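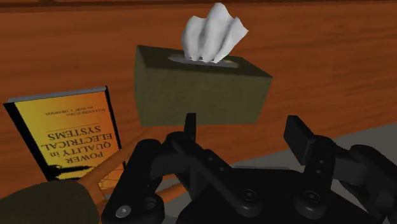 Two people in the comments under my last post wanted to know whether the safety stop in Darkix can be trusted, and one of them said hers had let the gripper carry on closing after she'd pressed it. I'd been meaning to write this review anyway, so that gave me a shove. Short answer: mine did it too.

Some background for anyone new. Darkix is the desktop simulator from Hident, and I pay £110 a year for the home licence. You get an arm, a two-fingered gripper and a library of household objects to practise on (a tissue box, books, thin wooden rods, that sort of thing) before you let your code anywhere near real hardware. I've had it since February and I've mostly been very happy with it. The wood grain on the tabletop is lovely, and I've spent far too long just swinging the view about.

The trouble began with the tissue box. I like it as a test because it's a plain block with that soft bunch of tissue sticking out of the top, so you've got to get the fingers open wide and take it by the body, well clear of the tissue. My script brings the gripper in, closes it, lifts and puts the box down again. I set the grip force limit low, saved it and ran the lot 91 times overnight, feeling very pleased with myself.

Next morning I looked at the log and the force limit had been ignored on every run after the first. It goes back to the default whenever the scene resets! No warning, no red text, and the settings panel still shows your own number, so you'd never know unless you read the log line by line. I would have sworn it was my mistake, and I spent a whole evening hunting for it.

Then the stop. Pressing it halts the arm straight away, fair enough, but if the fingers are already closing they finish the move first. In a simulator all that happens is a squashed box. But I'd copied the same stop routine over to the little Vaněk arm on my bench, as the manual suggests, and it behaved in just the same way there. I had a sponge in it, thank goodness – I could easily have had my thumb in it. Please don't test this with your fingers. Pull the plug on the real arm if you need it to stop, and keep the switch where you can reach it.

Support took 3 days to answer. They were polite, agreed about the reset and said a fix was on the list, but on the stop they told me it was "expected behaviour", and I'm still cross about that. If it's expected then it wants to be in big letters on the first page.

For now I set the force limit again at the top of every run, and I've written my own stop that opens the fingers as well as halting the arm. It's ten minutes' work and I'll happily put it up if people want it. The chap at the Tralbridge robot club night has tried it on his and had no bother so far.

2 stars out of 5 from me. It was heading for four before all this, and I'd go back up if they sorted the stop. If you're only ever going to play on screen then buy it and enjoy it, just check your logs.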